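Can it do the chores yet? The gallery

Last updated: Wed 6 September

I have been keeping this page going since May, when Drita Vidmar and I decided to find out how far machines have got with the dull jobs at home and in shops. We visit, we watch, we ask rude questions, and then I come back here and write far too much (sorry, Drita). One picture this time, plus notes on the jobs I haven't got good ones for yet!

Folding towels. Yes, nearly. Floarea Onu's bench at Braltov got through 14 flat towels while I ate a sandwich, and I'd have been happy to put most of them in my own cupboard. Fitted sheets, no chance.

Shelf stacking. Tins are fine and boxes are fine. Bags of crisps slide about and go over, and then everything behind them goes over too. Nisska are working on it and were very good about me laughing.

Sweeping up. The oldest trick of the lot and still the one I'd pay for. It missed the corners, but so do I.
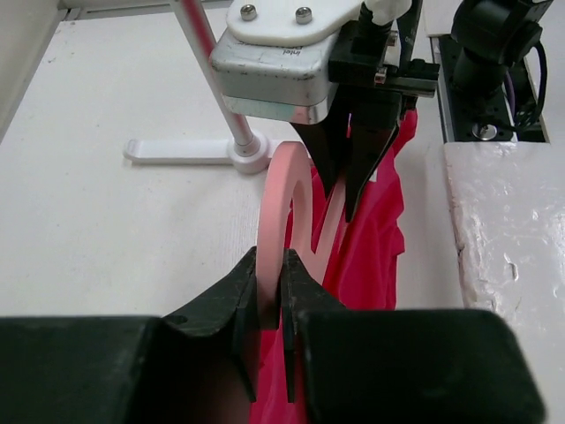
Hanging up clothes is my favourite chore to watch, as it looks so easy until you try to write down what your hands do. You need one hand for the garment and one for the hanger, and a soft neckline that won't stay open while you get the thing in. Holding both items up at once already feels like real progress to me, and with the pale pink hook in one gripper and that gorgeous crumpled red top pinched in the other, they are so close together! The cloth is all creases, too, so finding an edge to work with can't be simple. My verdict for now is "not in my wardrobe yet", but I'd love to be proved wrong by Christmas.

Next up: pairing socks. Drita has 81 odd ones to donate.

Comments

Nurhan Toprak: I did shop returns for years and hanging was always the slow bit. Thin knits are the worst, they grab at everything. Good luck to it.

Gianni Greco: More on the crisps please.

Stojan Kelmendi: Will you try ironing? I'd swap my car for one that does collars.

Recent on this site

Loading a dishwasher, badly
A morning at Shehu
Peeling spuds by machine
Your letters: bins, beds and bathrooms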